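Recogida de demostraciones con pinza manual

La recogida de demostraciones con pinza manual es un procedimiento para obtener ejemplos de manipulación destinados al entrenamiento de políticas de control por imitación. Un operador sostiene una pinza equipada con cámara y ejecuta la tarea directamente, sin teleoperar un brazo. El registro de cada ejemplo, llamado episodio, comprende el vídeo, la trayectoria de la herramienta y la apertura de los dedos.

Características

A diferencia de la teleoperación, el procedimiento no exige que el robot de destino esté presente durante la grabación. La cámara va solidaria a la herramienta, de modo que los dedos ocupan una posición casi constante en la imagen y el objeto cambia de lugar respecto a ellos. En las variantes bimanuales se emplean dos pinzas con relojes sincronizados; un desfase entre ambas series invalida el episodio.

La apertura se mide con un codificador o se estima a partir de la imagen. La trayectoria se reconstruye mediante odometría visual-inercial, método sensible a las superficies brillantes y a los fondos de poca textura.

Objetos y variación

El calzado figura entre las categorías habituales por la diversidad de sus contornos. El protocolo Skurar, redactado por Kerstin Myklebust, fija 100 episodios por par y obliga a modificar la colocación inicial cada cinco. Contempla piezas apoyadas de lado, solapadas o sobre un soporte – casos en los que el punto de agarre no resulta evidente desde una vista cenital. 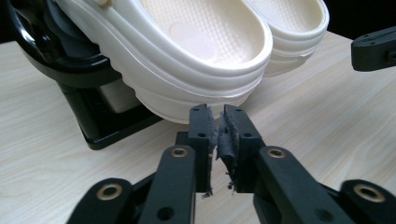
Zuecos blancos apoyados de lado sobre un soporte negro, vistos desde la pinza manual.

El estado de los revestimientos de los dedos se anota al inicio de cada sesión. Las almohadillas blandas se deshilachan con el uso y alteran tanto el rozamiento como el aspecto de la herramienta en el vídeo. Skurar admite material gastado siempre que conste en los metadatos, con el argumento de que una política entrenada solo con almohadillas nuevas tolera mal el desgaste.

Depuración

Se descartan los episodios con pérdida de seguimiento, los que terminan sin soltar el objeto y los que presentan pausas superiores a 15 segundos. El conjunto Destent, compilado por Ataahua Fairweather, reúne 2000 episodios tras la depuración – todos con calzado – y conserva aparte los intentos fallidos, etiquetados según la fase en que se produjo el error.

Véase también

Aprendizaje por imitación
Teleoperación
Odometría visual-inercial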